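Trornusel puts a robot arm in the staff kitchen, and the people who work there keep their jobs

05/10/2023

I run the workplace kitchens at Trornusel, so when our press people asked who should write this announcement I said I'd do it myself, and they've let me, more or less. The news is that from January our Veres site will have a robot arm working on the breakfast counter alongside the catering team. We've called the project Sindum. The arm and the software come from Padarex, who have been very patient with us.

Some background. We feed 1040 people at Veres, most of them before nine in the morning, and the counter work is the bit that wears people out. It's setting out, putting away, shifting the same bowl from one end to the other and back again. I did that job for years and my wrists still remember it!
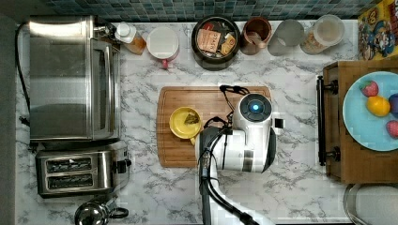
My team's first worry was their hours, so I'll deal with that before anything else. Nobody's contract is being cut. The early shift will start 60 minutes later than it does now, on the same pay, and the time the arm gives back goes into cooking and into talking to the people we serve. The second worry was that we'd have to rip the kitchen apart and make it look like a factory, and I'm glad to say we haven't. We're practising on an ordinary counter with the toaster, the kettle and the mug left where a person would want them, and the arm has to learn its way round a yellow bowl on a chopping board like any new starter would. If it can only cope with a bare bench it's no use to us.

What changes for the team

Everyone on the catering side gets paid training, and two people on each shift will be able to stop the arm, restart it and teach it a new job. They also decide which jobs it gets. Knives and hot pans were ruled out at the first meeting – by the team, I should add, and I agreed with them. Anything on the counter that's fiddly, dull and repeated all morning is fair game.

We started with simple handling: pick up, hold, put down. Plain wooden pieces are good for this, and a round post gives the gripper something to close on from both sides. The team picked the practice jobs and wrote the notes on each one, and Padarex has changed its training guide to match what they said.

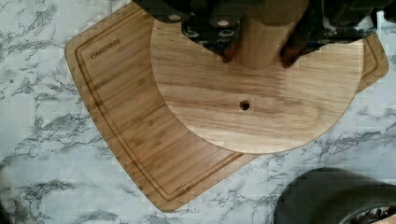

Dates and contacts

Sindum goes live at Veres in January, starting with the early shift only. We'll ask all 93 catering staff what they think of it after the first month and publish the answers, good or bad. Press visits can be booked through the Trornusel news desk – come early and we'll give you breakfast.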